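**Gripper cell, simulation and hardware — progress report, November**
Prepared by Bianca Avram for Valcombe

Work this period went into the wrist camera calibration on the Wurau cell and into the matching setup in the Sarau simulator. The physical arm was out of service for two shifts while the finger drive was stripped and cleaned. The belt was within its wear limit and was refitted. Both finger pads were replaced from stock.

After reassembly the open position was taught again and written to the controller. The old value had drifted by around 3 mm, enough to trip the homing check on a cold start. The check now passes on every start, and the tolerance in the startup script has been put back to its original setting. 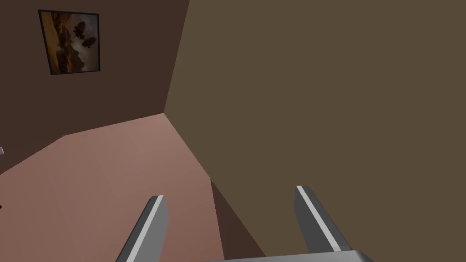 Camera alignment in the simulator was redone with the new open position. The model was loaded with the wrist pitched toward a corner of the test room, fingers spread and nothing between them, and the view was used to correct the camera mount offset. Both fingers enter at the bottom of the view with a sliver of the palm housing between them, but the right tip still sits slightly higher than the left. We are treating this as a possible roll error in the mount file until the bracket has been measured. The plain walls and floor leave the finger edges easy to pick out, so the edge-fitting routine needed no masking. The highlights along the fingers did pull the fit outward on the first pass — the light level has been reduced in the calibration profile only.

The open/close cycle test was then run on the arm, 100 cycles at reduced speed. No faults were logged. Full speed testing is on hold until Manole delivers the replacement cable guide. The present one is cracked at the clamp and has been taped.

Open items:

- Measure the camera bracket and update the mount file.
- Fit the cable guide, then repeat the cycle test at full speed.
- Add the finger drive to the lubrication schedule, at an interval of 10 weeks.

No change to the budget is requested. The spare finger pads are used up and will be reordered from the existing parts allowance.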